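Betreff: Re: [haar-und-faser] Haare sammeln für Kompost und Ölmatten, lohnt das?

Hallo zusammen,

ich antworte mal gesammelt, weil zu dem Thema mehrere Mails gekommen sind. Die Ausgangsfrage war diese:

> Bei uns im Salon fällt jede Woche ein Sack Schnitthaar an,
> der bisher in den Restmüll geht. Jetzt habe ich gelesen,
> dass man daraus Matten zum Aufsaugen von Öl machen kann
> und dass Haare auch im Garten etwas bringen. Hat jemand
> Erfahrung, ob sich das Sammeln in kleinem Umfang lohnt?
> Und nehmen die Sammelstellen auch Haare aus Bürsten an,
> also von privat? Meine Kundinnen fragen danach.

Zum Garten zuerst, da habe ich selbst Erfahrung. Haare enthalten viel Stickstoff, geben ihn aber sehr langsam ab. Im normalen Kompost sind sie nach einem Jahr oft noch gut zu erkennen. Bei mir funktioniert es am besten, wenn ich sie dünn zwischen feuchtes Material streue, Rasenschnitt zum Beispiel. In dicken Lagen verfilzen sie, und das Wasser läuft oben ab. Unter Tomaten und Kürbissen lege ich im Mai eine Handvoll ins Pflanzloch. Ob die Pflanzen davon besser wachsen, kann ich nicht belegen, einen Vergleich ohne Haare habe ich nie gemacht.

Gegen Schnecken hat es bei mir nichts gebracht. Gegen Rehe eine Zeit lang, nach dem ersten starken Regen nicht mehr.
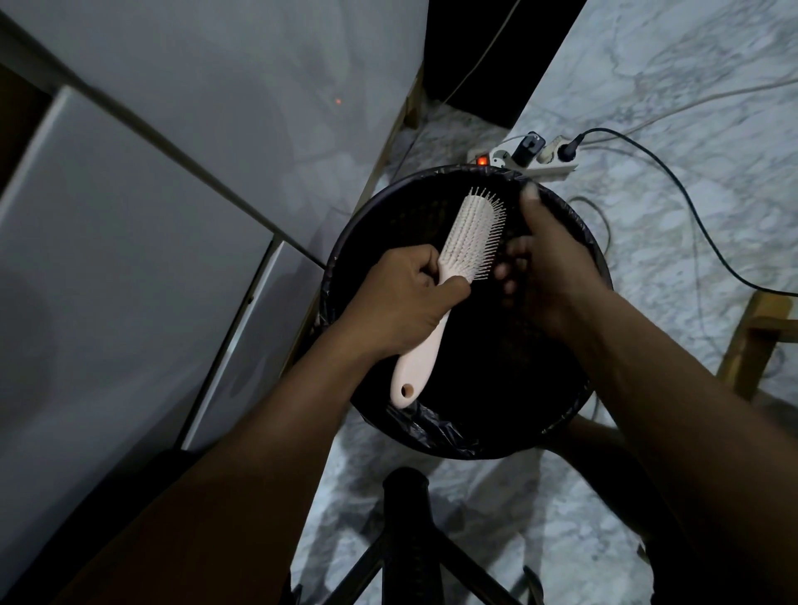 Lesezeit: 2 Minuten

Zu den Bürstenhaaren: Die Sammelstelle in Eltden nimmt sie an, solange sie trocken sind und keine Gummis oder Klammern darin stecken. Lange Haare sind dort sogar lieber gesehen als kurzer Schnitt, weil sie sich besser zu Filz verarbeiten lassen. Callimham nimmt nur Ware aus Salons, und zwar ab 500 Gramm pro Lieferung. Privatleute müssten sich also zusammentun oder über einen Salon abgeben. Bei gefärbtem Haar machen beide keinen Unterschied. In den eigenen Kompost gebe ich gefärbte Haare trotzdem nicht.

Wer zu Hause sammelt, nimmt am besten eine Papiertüte. In Plastik wird es schnell muffig, wenn die Haare noch feucht sind. Haare von Hund und Katze bitte getrennt halten, die gehen in Eltden in eine eigene Kiste. Nach einer Behandlung gegen Zecken oder Flöhe gehören sie in den Restmüll.

Ob es sich im Kleinen lohnt, hängt am Transport. Wir haben im vorigen Jahr mit mehreren Salons zusammen mehr als 2.000 Gramm im Monat abgegeben, im Oktober waren es 2.060. Verschickt haben wir anfangs in einzelnen Päckchen, das war zu teuer. Inzwischen fährt einmal im Monat jemand mit, der ohnehin in die Richtung muss. Geld gibt es für die Haare keines, das sollte man den Kundinnen auch so sagen.

Zu den Matten kann ich weniger beitragen. Das Projekt Kikano stellt welche her und hatte im Frühjahr ein Muster herumgeschickt. Es war ungefähr so dick wie eine Filzsohle und hat Altöl gut aufgenommen. Offen ist für mich die Entsorgung. Eine vollgesogene Matte ist Sondermüll, und darüber stand im Begleitzettel nichts. Falls jemand bei Kikano nachgefragt hat, bitte hier in die Liste schreiben.

In einer der Mails wurde noch Munasinghe als Abnehmer genannt. Von dort habe ich auf zwei Anfragen keine Antwort bekommen. Ich würde die Adresse vorerst aus unserer Übersicht nehmen, wenn niemand widerspricht.

Die Übersicht der Annahmestellen schicke ich neu herum, sobald ich die Öffnungszeiten aus Eltden habe. Bisher weiß ich nur, dass dort nach 16 Uhr nichts mehr angenommen wird.

Viele Grüße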